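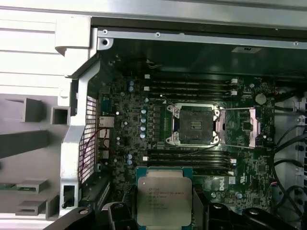 The Long Second Life of the Office Workstation

Flynn Ruawai keeps his coffee on the windowsill, a good four steps from the bench, and he would like you to do the same. He has been bringing old workstations back to life in the rear half of the Hapeta repair shop for long enough to have opinions on coffee, carpets, wool sweaters and people who blow on things to clean them.

The machines come in by the carload every July, when the offices across town clear out their storage rooms, and most of them are the big, heavy towers that engineers and film editors used to have humming under their desks. They were expensive once. Now they go for next to nothing, and Flynn loves them for it, because they were built by people who expected somebody to open them up again someday. You lay a Dell tower on its side, take the cover off, and there is the whole board with the processor socket in the middle and a bank of memory slots on either side of it, like pews in a little green church.

The part of the job that visitors always want to watch is the processor swap. I wanted to watch it too, and I'll admit I held my breath. The lever comes up, the metal load plate swings right over until it lies flat beside the socket, and then you are looking at the contacts themselves, which are tiny and easily bent and do not care how sorry you are. A chip should go straight down, level, with the little marks at the corners matched up before it gets anywhere close. You don't slide it, and you certainly don't press. If it is lined up it will settle by its own weight, and if it doesn't settle, you lift it off and look again.

"I tell people to have a look at the socket before they even pick up the chip," Flynn says. "Get a flashlight, get down low, take your time – it's been waiting years for you, it can wait another minute."

Jolene Rewi, who runs the Avanel evening class at the same bench, has her students practice on a dead board first. She is kinder about mistakes than Flynn is, but stricter about thermal paste. Old paste comes off completely, with a lint-free cloth and plenty of patience, and the heat sink screws go in a few turns at a time, corner to opposite corner, so that nothing gets pulled down crooked.

Then there is the coin-cell battery, the cheapest repair in the building. A tower that forgets the time whenever it is unplugged usually wants a new one, and Jolene changes them as a matter of course while the cover is off.

More than 600 machines have left the shop this way, and a fair number went to families with a teenager who wanted to learn 3D drawing. The next class starts at 7 in the evening, and you can leave your coffee on the windowsill with Flynn's.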